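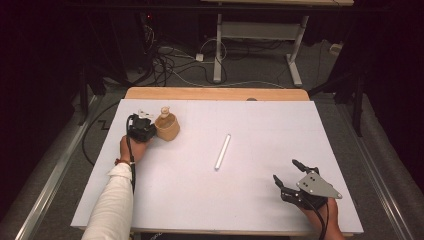 A white board laid flat on a light wooden table.

Travel > Apartments > Guides for guests

How to book an apartment in the old center of Briltstead

17/09/2021, by the Wandetti Apartments desk

Many guests write to us after they already paid for a stay, and ask things that would be better to ask before. In this guide I explain how to choose and reserve an apartment in the old center, step by step. It works for our houses and also for most others in the town.

1. Decide which side of the river you need
The left bank has the market hall, the museums and most of the restaurants. The right bank is quieter, and the train station is there. Between the station and Usell Square it is 400 meters on foot, but the street is paved with old stones and goes uphill. With heavy suitcases, take the tram for one stop.

2. Check the floor and the stairs
The houses on Escobedo Street are protected buildings, and elevators are not allowed in them. An apartment on the "third floor" can mean three or four flights of stairs, depending on who wrote the listing. Ask for the number of steps. Our highest apartment has 16 steps from the last landing to the door, and they are narrow.

3. Look at the beds, then at the number of guests
When a listing says "up to six persons", it often includes a sofa bed in the living room. Ask which beds are real beds. If you travel with a baby, ask also for a crib, and say the age of the child.

4. Compare the full price
Write down the price of the nights, the cleaning fee, the city tax and the deposit. The city tax is paid per person and per night, and usually it is collected at arrival. Some owners take the deposit in cash, so read this line before you travel.

5. Send the request
Give your dates, the number of adults and children, and your arrival time. For April you should write early - the spring fair fills the whole center. You receive first a confirmation of dates and only later the payment link. Please do not send money before the confirmation.

6. Arrange the keys
After 2000 hours the reception is closed and you will use the key box beside the gate. The code comes by text message on the day of arrival. Turn the small wheels slowly, pull the cover down, and close it again when you have the keys.

Parking inside the old walls is only for residents. Leave the car at the Usell garage and keep the ticket with you, as the machine at the exit asks for it.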